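Print this item | E-mail this item

Cup Season at the Sindeo Bench

We have 432 demonstrations in the bag, and the cup task is finally starting to feel like a real dataset! Araceli Manzano and Lina Chamoun have been teaching the two-arm station to handle paper cups and mugs, one recorded example at a time, and they vary the layout between runs so the model can't just memorize a spot on the table. Cups and mugs share the brown tabletop with a rack, a lamp and whatever markers are in play. 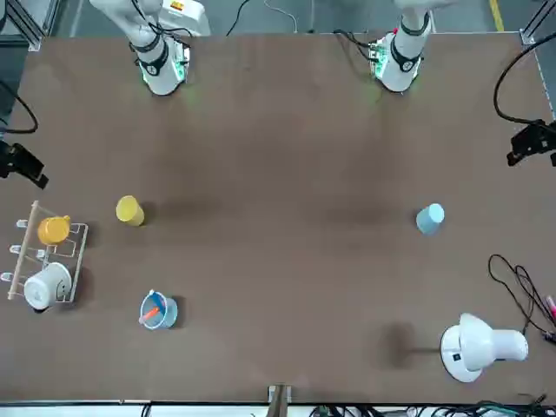
Upside down counts too

Our first batch had every cup standing rim up, and the policy got very attached to that. Vasiliki Stamatopoulos asked for flipped cups, so Lina recorded 53 of them (thank you, Lina!). The wrist view is wonderful for these, with the pale blue cup right between the open fingers. Approaches that start a little off center are welcome, and so are small corrections on the way down. Please leave them in. 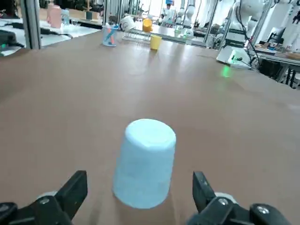 Two colors, one label

Marina Kouris is writing the text labels and would love a second pair of eyes. A yellow rim over a pale bluish-white body: is that "the yellow cup" or "the blue cup"? She has 29 clips on her list with wording like this, and she'd rather hear three opinions than one.
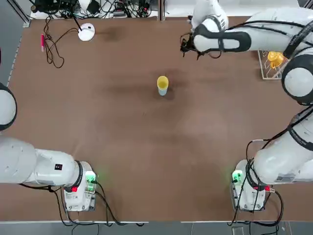
Want a turn?

New operators are very welcome in December. Maeve Breathnach keeps the sign-up sheet and will walk you through your first few runs.

Contact: Maeve Breathnach, Sindeo newsletter | © Sindeo | Back to top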